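Keep the Shared Kitchen Open

Opinion, by Hatice Akgül
20/01/2023

The town of Graststead wants to close the shared kitchen at the Warkholm building and turn the space into storage. The saving is put at $493 a month. I think this is a bad trade.

I have cooked there for six years. People who use it mostly live in rooms with a hot plate and a small sink. Last January, 111 households had a key. Some come to make a week of soup. Others come to eat with someone else in the room, and that matters as much as the stove does.

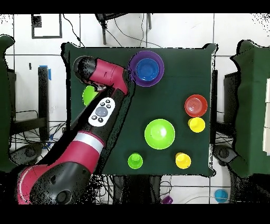
Bowls and cups on a green tablecloth.

The town says people can use the kitchen in Baltden instead. Baltden is 47 minutes away by bus, and the last bus back leaves before seven. Anyone who works a day shift would have to choose between dinner and a ride home.

Songül Bilgin, who sits on the town council, told me the kitchen "serves a narrow group." So does the boat ramp, and I don't want that closed either. A town pays for many things that each of us will never use.

If money is the problem, charge a small fee for keys. Most of us would pay it. Cut the hours in summer, when fewer people cook. Both ideas were sent to the council in writing, and neither one is in the report. They should be on the table before the vote.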